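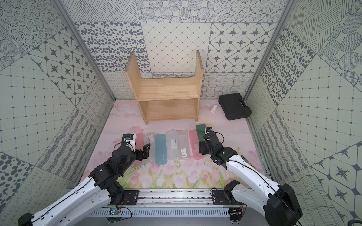 Flynn McKinnon asks whether the two arms can share one planner or need one each. One. Two planners will each think the space over the mat is free. Set it up as below.

4. Planner and grasp settings (Soliman 2-arm config)

4.1 Stop the control loop. Torque stays on, arms hold.

4.2 Open the planner tab. Set Mode to "joint". Both arms now plan as one group.

4.3 Add keep-out boxes: shelf side panels, shelf boards, back wall, side walls. Draw them a bit fat. Thin boards get missed by the collision checker at high speed.

NOTE: the black carrying case needs a box too. Same for anything else left lying on the mat.

4.4 Load the pencil case class list. Clear and frosted cases go in the "translucent" group, pink and teal too. Dark green goes in "opaque".

4.5 Set min. points per object to 200 for opaque, 67 for translucent. Depth on clear plastic is patchy, a higher number just drops the case from teh list.

4.6 Tick "use edges" for the translucent group. Leave off for opaque.

4.7 Grasp axis: across the short side. Cases sit close together in a row, so keep finger opening to the smallest value that clears one case. Too wide and you knock the neighbor.

CAUTION: hands out of the enclosure before 4.8. The arms will move as soon as the loop restarts.

4.8 Restart the loop. Wait for "scene OK" in the log.

4.9 Switch the viewer to wrist camera. Check the overlay lines up with the shelf boards and the floor. If its shifted, redo hand-eye calibration (section 3), don't nudge the offsets by hand.

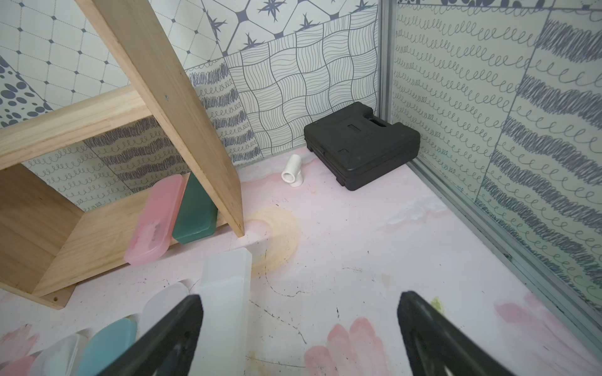

Fig. 4-2. Wrist camera view, fingers over the mat, shelf at left.

4.10 Fingers always show at the bottom of this view. Load the finger mask or the detector will report them as an object.

4.11 Run a dry pass, speed 10 percent or lower. Watch the log.

Error 164: no joint path. Usually a keep-out box drawn over a case. Shrink it.

Error 1028: wrist stream late. Check cable, then lower the frame rate.

4.12 Save the profile under a new name. Do not overwrite the default, Ernason tools read from it at start-up.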